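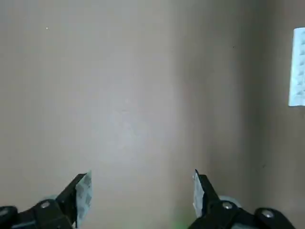 Beige-gray, a bit browner on the right

Touch up old beige wall paint or repaint the whole wall?

Asked by hallwaymess, 2018-07-07

Moving out of a rental in Fadstead end of the month and trying to get the deposit back. Walls are a flat beige, name unknown, landlord says "the beige one" and that's all I get out of him. Had shelves up in the bedroom and the hall so there are screw holes, a few scuffs by the light switch, one long scrape from the couch. Filled the holes already with the cheap tub stuff.

Do I try and match the color and just dab it, or is that going to look worse? My sister dabbed hers and you could see every spot from the door. No can left in the closet, I looked. Budget is small, time is smaller. Also do I need primer over filler or is that just something the store says.

Edit: lease says "normal wear accepted" whatever that means. Asked him, no answer yet.

plasterdust44

Don't dab. Old flat paint fades and gets grubby and the fresh stuff won't match even out of the same can. Do it corner to corner — one whole wall, stop at the corner, nobody will see a small difference there because the light changes anyway.

For the match, cut a piece off the wall with a knife, size of a big coin, behind a door or inside the closet. Has to be the paint plus a bit of the paper under it. Take it to the counter and they scan it. I used the place in Prumham, they did it while I waited.

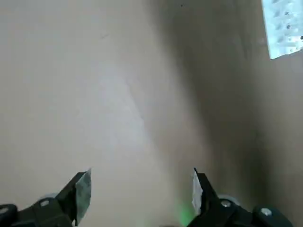 Ask for flat or matte, not eggshell. Eggshell next to flat shines like crazy when the sun comes in sideways and then you're doing the room over. Get the small can first and paint a patch, let it dry all the way, look at it in the morning and again at night with the lamp on. Wet paint always looks wrong so dont panic.

Filler: yes prime it. Filler drinks the paint and you get dull spots. A little primer on a rag is fine for screw holes. Sand first. Then 2 coats, 4 hours between them even if the can says less. Roller, short nap, no brush except the edges.

Wash the wall before any of it. Dish soap, warm water, let it dry. Half my scuffs came off and I didn't need to paint the hall at all.

beigeforever

Just paint it white lol. Landlords love white

rentedsince

Pls don't paint it white, mine charged me to put it back.

Before you buy anything, try a melamine sponge on the scuffs, go light, it can leave a shiny patch on flat paint. And email the landlord again, in writing. Mine in Werau turned out to have 30 gallons of the stuff in the basement and gave me a jar for free. If yours has several units its probably the same beige in all of them, so ask a neighbor too.

The couch scrape, if it went through the paper, needs a skim of joint compound a good bit wider than the scrape. Feather it out, sand, prime, then do what plasterdust said. Take photos with the date on when your done.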